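Hutow lies between a river valley and a line of low hills, and its cooking follows that split. My project compares valley and hill dishes, using 44 recipe cards and one long talk with Wiesława Malinowski, a retired school cook. 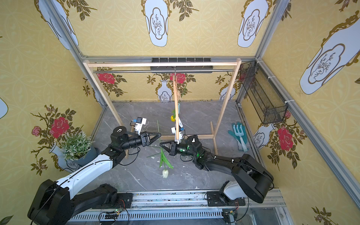
Two arms and a wooden dowel, with vase wallpaper behind.

## Valley dishes

Valley kitchens use carp, sorrel and plenty of sour cream. Dumplings are boiled – never fried – and served with dill.

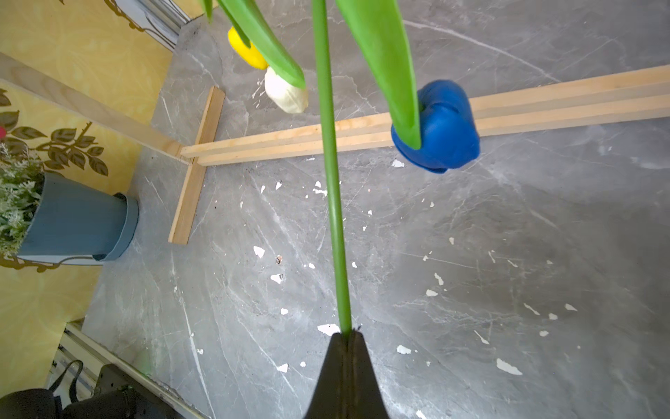

## Hill dishes

Up the hill people eat buckwheat, smoked mutton and dried plums. Of the 42 households I asked, most still smoke meat in December. 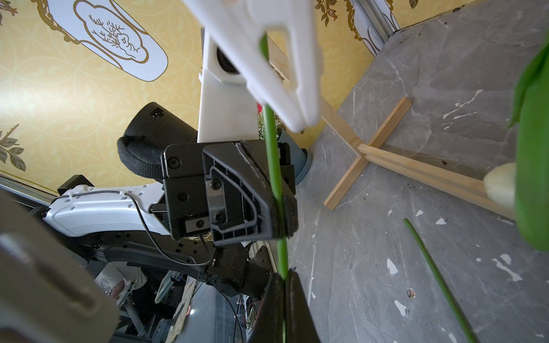

Sheep's cheese is sold young and salty. Mrs. Malinowski grates it over barley soup, and her recipe uses 100 grams for a family pot.
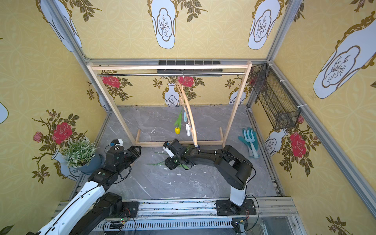
Both areas bake the same poppy seed roll at Christmas. The valley version has honey in it and the hill version has plum jam.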